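**Plukilby 2, two-arm planner**

I came to this one doubtful. Wandmont's sales page says Plukilby 2 plans both arms "as one body," and I've read that before. We ran 101 tasks with soft goods and cases.

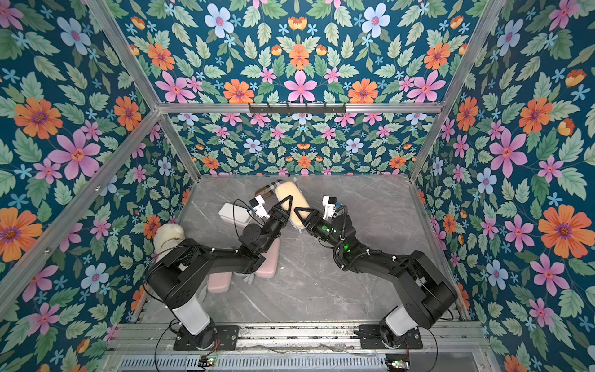
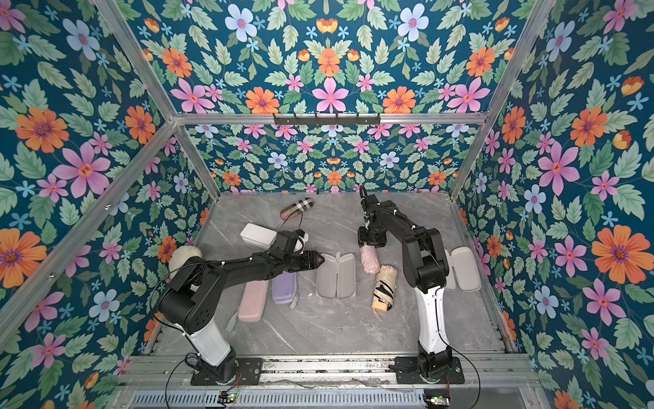
Joint planning costs time – 32 seconds at worst, against 30 for our old script. The collision checker is good. The log viewer is slow and hides replans two menus deep. I'd wait for a patch before paying.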